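Ristgate Community Help > Robots and Automation > Research methods

Does a success rate in simulation mean anything if you only ran 100 trials per setting?

Begoña Escobar
Posted Jan 25, 2024

Hello all, and sorry in advance for the length of this one. I'm writing up a small study in which a policy learns to pick up flat things from a table. All the training is in simulation, and I test it in simulation as well before anything goes near our real arm. I have two versions of the policy, one with a wrist view only and one with the wrist view plus a fixed view from the side. Each was tested 100 times on the same set of starting positions. The second version came out ahead by 10 successes and I was delighted for a whole evening!

Then my supervisor asked whether I would get the same gap if I ran it all again, and I didn't have a good answer. Is it enough to report the two percentages? Should I be training several copies of each? I'd be very grateful for advice from anyone who has had a paper through review on this sort of thing. We use Skusgate for the simulation, if that matters.

Ouazzani
Just run more. It's simulation, it costs you nothing but a night of computer time. I did 272 per setting for mine and the reviewers left me alone.

Lahcen Badawi
Hello Begoña, and what a nice problem to be having at this stage (I know it won't feel like one). I'd agree that more trials will help, but I'd like to put a word in for something else first, as I lost most of a March to it.

There are two sorts of luck mixed up in your number. One is the luck of the trials: where the object landed and how it was turned. The other is the luck of the training run, and no amount of extra testing will get rid of that one. If you trained only one copy of each version, you may be comparing a lucky copy with an unlucky one. Train a few of each, with different random seeds, and report every copy's score as well as the average. A plain table is fine. And as both versions met the same starting positions, do compare them position by position, which tells you a good deal more than the two totals.

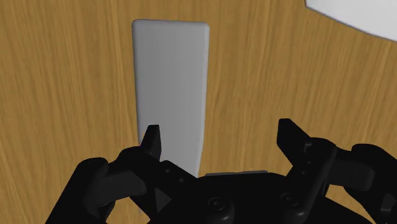
Sorting the failures by kind was what rescued my own write-up, and I'd do it before you pay for a single extra run. Go through the wrist views at the moment just before the fingers close and put each one in a pile. Take a grey slab lying nearly in line with the gripper, with the left fingertip already over its lower corner and a broad strip of table between it and the right finger. I'd put a view like that in the "off to one side" pile, whatever the final score says, and keep the score in a separate column. Do it without knowing which policy you're looking at, if you can get a colleague to shuffle them for you. If your side view is helping with sideways placement, the piles ought to differ there, and that would be a far more interesting result than the percentages.

One last thing, on wording. Say "in simulation" in the abstract and again beside the table. I left it out of the table caption and had a very stern review.

Begoña Escobar
Thank you both, this is so kind. I only trained one of each, so that's my weekend spoken for! Lahcen, did you keep the test positions the same for every seed, or draw fresh ones?

Lahcen Badawi
The same for every seed. I also kept a second set that I didn't look at until the end, and I'd do that again.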